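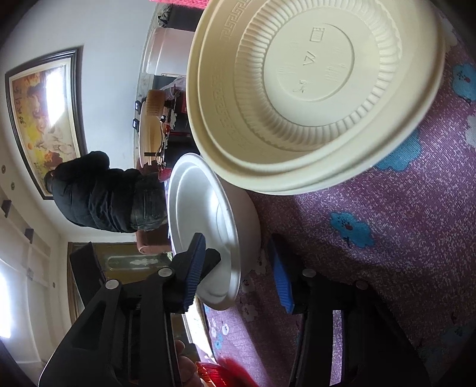

Figure 5. Hand gripper closed on the edge of a disposable plate, with a disposable bowl on the same table.

5. Table clearing with the hand gripper

This section is for Grandico dining staff who record clearing work for the Tornura arm. Read section 4 (charging and pairing) first. If you only work alongside the arm and do not record, go to 5.4.

5.1 Before you start

1. Wipe the ridged finger pads with a damp cloth and dry them. Do not use washing-up liquid.
2. Squeeze the handle fully and let go. Both fingers should move freely and return without sticking.
3. Check the pivot screws on each finger. If one turns by hand, put the tool in the repair tray and take another.
4. Sign the tool out on the Bonsu tablet under your own staff number. Tools signed out to someone else will not save your work.

Note: Patterned tablecloths may stay on. The arm has to work on the tables our guests use.

5.2 Recording a clear

1. Stand where you would normally stand to clear the table.
2. Press the record button and wait for the single beep.
3. Bring the open fingers to the rim of the plate, one finger on each face.
4. Squeeze until the plate is held, then lift it slowly. Keep your free hand off the plate.
5. Put it on the stack or in the sack and open the fingers.
6. Do bowls in the same way, by the rim. Do not grip a bowl by the foot ring.
7. Press the button again when the table is finished. Two beeps mean the recording has been saved.

If you drop something, carry on and pick it up with the gripper. Dropped items are kept in the set. Stop the recording only if a guest comes to the table or there is a spill on the floor.

Caution: Thin disposable plates crack if squeezed hard. Do not pick up broken pieces with the gripper. Use the dustpan.

Caution: Do not use the tool on glass, knives or anything holding hot liquid.

5.3 How much to record

A recording shift is 42 tables. Korkor Dogbe sets the rota, and no one is put down for two recording shifts in a row. The handle takes more effort than it seems to at first, so change hands whenever you like. Report wrist or thumb pain to Ayuba Antwi the same day and stop recording until he has spoken to you.

The site needs 2,000 saved tables before the arm is switched on in the main room. Recordings are not used to time staff. Anything showing a guest's face should be flagged on the tablet with "Hold", and Etornam Baidoo will remove it.

5.4 When the arm is running

The arm clears plates, bowls and cups. Staff still do the following:

- glassware and cutlery
- changing cloths and wiping down
- any table where a guest is still seated
- emptying the arm's sack, which stops it at 300 items

Clearing hours on the rota become floor hours at the same rate. The late shift keeps two people on the floor whether or not the arm is in use.

To stop the arm, press the red button on its base or say so to the shift lead, who has a second button. You do not need permission to stop it. Restarting is done by the shift lead only.

Questions about pay or hours go to Ama Boateng. Faults go to Siebe Lambrechts, with the tool number and the time of the fault.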